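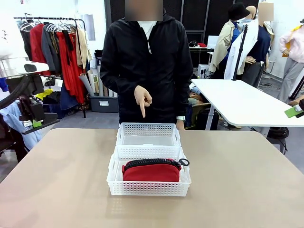 Figure 6. Operator indicating the target basket; the pouch is in the front basket.

6.2 Teaching a transfer task by pointing

The Trotano planner takes its goal from two inputs: the object mask and the pointing ray. Both must be valid before a plan is requested.

1. Start the Gorham perception node and wait for the status line to read READY.
2. Clear the old scene with "scene reset". Basket poses from an earlier session are not reused.
3. Select the object to be moved. Check that the mask covers the whole item, including any zip pull or strap.
4. Point at the target basket with one index finger and keep the other hand low. Hold still until the ray turns solid.
5. Confirm the target in the task panel, then step back from the table.
6. Press Plan. Check the preview path before pressing Run.

Note: the ray is averaged over nine frames. If it jumps between two baskets, raise ray_hold from 150 ms to 200 ms and repeat step 4.

Note: perforated baskets can give broken depth edges. Set basket_fill to on - the default is off in builds made before August.

Caution: do not press Run while a hand is over the table. The planner treats the hand as a pointer, and leaves it out of the collision map.

Saved tasks are written to the Todorova log folder.

Revised October 31, 2018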